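サフランの値段

ロボットが物を壊すとき、派手な音がするものだと思っていた。火花が散り、赤いランプが回り、誰かが白衣の裾をひるがえして走ってくる。取材でWandonmontの作業場に通ううちに、その期待はすっかり裏切られた。本物の事故は地味である。チッ、と小さな音がして、それから床に赤い糸くずのようなものが散らばり、部屋にいた全員が「あ」と言う。以上だ。

散らばったのはサフランだった。世界でもっとも高い香辛料のひとつで、一輪の花から雌しべが三本しか取れない、例のあれである。台所の戸棚を片づけるロボットを開発している会社が、よりによってそれを床に撒いた。九月の、まだ冷房の効いている午後のことだ。

Wandonmontは二本の腕を持つ卓上型の機械に、家庭の細々した仕事を覚えさせている。課題はいくつもあるが、社内でいちばん嫌われているのが「香辛料」だ。テーブルの上に瓶や袋を並べ、それを箱に移す。人間なら電話をしながらでも終わる。ロボットがやると、昼休みをはさむことがある。

「瓶というのは意地が悪いんです」と、把持制御を担当するチニェレ・オカフォー(Chinyere Okafor)は言う。「背が高いのに足もとが狭い。隣と肩が触れるほど近くに立ちたがる。蓋は回る。中身は偏る。そのうえ透明だったりする。誰が考えたんでしょうね、透明な容器なんて」

中身が見えるようにと考えた人がいたのだろう、と答えたら、彼女は聞こえなかったふりをした。

問題の午後、腕は小さなガラス瓶を左から回り込むようにつかみに行った。予定では胴を挟むはずだった。ところが指先は予定より高い位置で閉じ、栓のあたりを挟んだ。そのまま持ち上げた。瓶は少しのあいだ栓にぶら下がって宙を移動し、箱の縁の手前で栓を残して去った。

機械の側から見ると、この作業は成功している。指は閉じた。何かを挟んでいる感触もある。腕は目標の位置まで移動し、指を開いた。箱の中に栓がひとつ、正しく納まった。記録には「完了」と残っている。

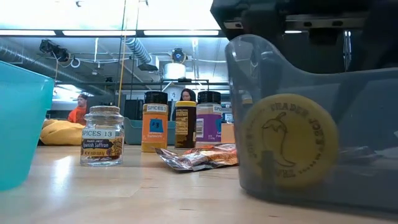 これを笑い話にしておけないのが、安全担当のセバスティアン・バティスタ(Sebastião Batista)の立場である。彼は香辛料にはまるで関心がない。昼食はいつも同じパンだ。その彼が、あの「完了」の一語だけは許せないと言う。

「落とすのはいいんです。人間も落とす。困るのは、落としたことを知らないまま次へ進むことです。あのあと腕は、ガラスが散っているかもしれない台の上で、次の瓶を取りに行こうとした。止めたのは機械じゃなくて人間の手です」

止めたのはンケチ・ユスフ(Nkechi Yusuf)だった。非常停止のボタンまで手を伸ばせば届く距離に座り、作業の見張りをしていた。本人によれば見事な反射神経の産物などではなく、くしゃみを我慢していて、たまたま手が浮いていたのだという。台の端には割れた破片が残り、腕はその数センチ上で静かに止まった。

けが人はいない。損害はガラス瓶一本とサフラン少々。報告書の「被害額」欄をめぐっては、经理ではなく現場のほうが熱くなった。空になった瓶の値段を書くのか、中身の値段を書くのか、それとも台を拭いた時間を書くのか。結局、欄には瓶と中身の代金が並び、備考に「清掃後も台所のような匂いがする」と書き足された。この備考を消すか残すかで、また一日使ったそうだ。

原因の究明は、たいていの原因の究明と同じく、犯人を何度も間違えながら進んだ。

最初に疑われたのは指先のゴムだった。指はFurkexという部品で、表面に細かい溝がある。すり減れば滑る。外して調べたが、溝はまだ新品のような顔をしていた。次に疑われたのは照明である。作業場の天井には蛍光灯が並び、つやのある天板はそれをよく跳ね返す。ガラス瓶に光が映れば、機械の目には瓶の形が妙に見えるかもしれない。もっともらしい説で、週の半分はこの説が優勢だった。カーテンを買おうという話まで出た。

カーテンが届く前に別の説が勝った。オカフォーが過去の作業記録を引っぱり出したのである。香辛料の課題だけで2676回分あった。彼女はそのうち、指が閉じた高さと物の高さが食い違っているものを拾い出していった。該当は146回。そのほとんどで瓶は無事に箱へ入り、したがって誰の目にも留まっていなかった。

「怖かったのはそこです」とオカフォーは言う。「あの瓶だけが特別に不運だったわけじゃない。ずっと蓋を持って運んでいたんです。ねじ蓋は閉まっていれば抜けないから、ばれなかった」

たしかに、世の香辛料瓶の多くは蓋がねじ込んである。蓋をつまんで持ち上げても、胴はおとなしくついてくる。コルクのように差し込むだけの栓は、そうはいかない。機械は長いこと悪い癖を身につけていて、サフランはそれを初めて正直に指摘した瓶だったことになる。高いだけのことはある。

では、なぜ高い位置をつかむようになったのか。答えは大きな箱のほうにあった。

腕の動きを計画するJosotarというソフトウェアは、指や手首が周囲の物にぶつからないように余裕を見る。台の手前には口の広い深めの箱が置かれ、瓶はその間に立つ。春先に一度、手首が箱の縁をこすったことがあり、担当者は余裕の値を大きくした。正しい処置である。安全のための処置でもある。おかげで手首は箱を避けて高いところを通るようになり、指も一緒に高いところで閉じるようになった。箱は守られ、瓶が人質になった。

値を変えたのは誰か。訊いてもいないのに、セレステ・インサウラルデ(Celeste Insaurralde)が手を挙げた。

「私です。変更の記録に理由も書きました。『箱がかわいそうなので』と」

バティスタは目を閉じた。彼の作った変更申請の書式には、理由の欄のほかに「影響の及ぶ範囲」という欄がある。インサウラルデはそこに「箱」と書いていた。間違いではない。

ここまでの話を、外部の点検を請け負うAdelekeの技術者、オルワセウン・オグンレイェ(Oluwaseun Ogunleye)にしてみた。産業用の大きな腕を見てきた人で、家庭用の小さな腕のことは、失礼にならない程度に軽く見ている。さぞ呆れるだろうと思ったら、神妙な顔をした。

「工場なら、つかんだ物の重さを量ります。軽すぎれば止まる。栓だけなら絶対に気づく」

では、なぜここでは量らないのか。

「量っていたはずです」

量っていた。これがこの件でいちばん情けない部分で、関係者の口も重くなる。手首には力を測るセンサーがあり、瓶が落ちた瞬間、値はきちんと下がっていた。ただ、しきい値が低すぎた。香辛料の課題には軽い小袋も混ざる。くしゃくしゃした袋をつかむたびに「落とした」と騒いで止まるので、騒がないところまで下げたのだ。下げた結果、小袋どころか栓ひとつでも「持っている」ことになった。瓶の立場はない。

つまり、箱をかばうために手が高くなり、袋をかばうために耳が遠くなった。どちらの変更にもまっとうな理由があり、担当者がいて、それぞれ試験を通っていた。試験には栓の抜ける瓶が入っていなかった。

対策は三つとられた。まず指の高さは、箱からの余裕とは別に、物の胴を基準に決める。届かないときは無理をせず、箱のほうをずらしてくれと人間に頼む。次に重さの判定を品目ごとに分け、持ち上げた直後と運んでいる途中の値を比べるようにした。途中で急に軽くなれば、腕はその場で止まる。最後に、破片が出たおそれのあるときは、人が台を確かめるまで再開できない。

三つ目がもっとも不評だった。再開には確認のボタンを押し、名前を入れなければならない。バティスタは「面倒にしてあるんです」と涼しい顔で言う。導入から最初の週に、腕は23回止まった。本当に何かを落としていたのは9回で、残りは空騒ぎである。ターメリックの瓶を丁寧に運びながら、中の粉が片側に寄っただけで立ちすくむ姿を、私も見た。両腕を宙に浮かせたまま、叱られるのを待っているようだった。

見張り役のユスフは、いまでは止まる前の気配がわかるという。腕の動きがほんの少し鈍る。「考え込むんです。考えてはいないんでしょうけど」。彼女はこの新しい慎重さを気に入っている。くしゃみを我慢しなくてよくなったから、と言ったあとで、ボタンからはまだ手を離せないとも言った。

作業場を最後に訪ねた日、香辛料の課題はまだ続いていた。背の高い瓶がいくつか箱に入り、一度止まり、ユスフが名前を入れ、また動き出した。インサウラルデは隣の机で変更申請を書いていた。覗くつもりはなかったが、見えてしまった。「影響の及ぶ範囲」の欄が、ずいぶん長くなっている。途中に「箱」とあり、そのあとに「瓶、袋、栓、台、床」と続いて、さらにまだ書いている最中だった。

帰り際、オカフォーに、次に壊れるのはどれだと思うかと訊いてみた。彼女は少し考えて、胡椒挽きと答えた。頭の部分が回るのだそうだ。胴をつかんでも、頭が箱の縁に触れれば中身が出る。もう試したのかと重ねて訊くと、オカフォーは床のほうを見て、先週から掃除機を一台増やしてもらったんです、と言った。

お問い合わせ:編集部 | 2026年1月15日掲載 | 無断転載を禁じます | ページの先頭へ戻る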